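Part-time spice aisle helper at Nyanda Foods

We are looking for a friendly pair of hands to look after our spice wall, 2 mornings a week, starting at the end of September.

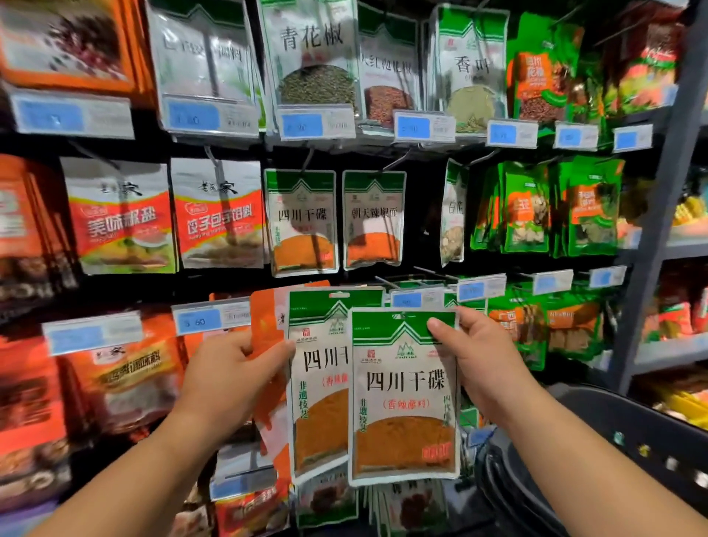

Two packets of 四川干碟, our chili dip powder

Keeping the pegs neat is most of the work, along with chatting to shoppers, who love to ask what goes in the pot.
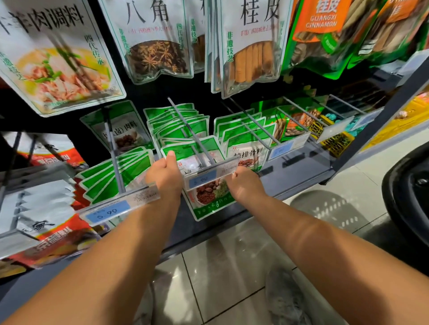 You don't need to be a cook - we'll happily teach you. It does help to know your star anise from your cinnamon bark, as they hang close together, and people making braised meat often want both. 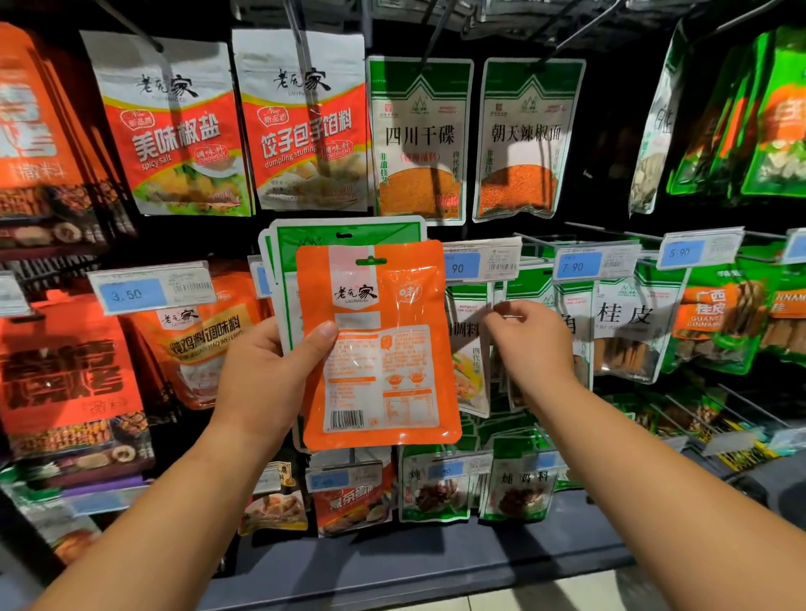 Do I need to read Chinese?
It's welcome but not required, and Emese Rácz will walk you through the labels in your first week.

Please write to Emese by 25 Sep 2025, or just stop in and say hello!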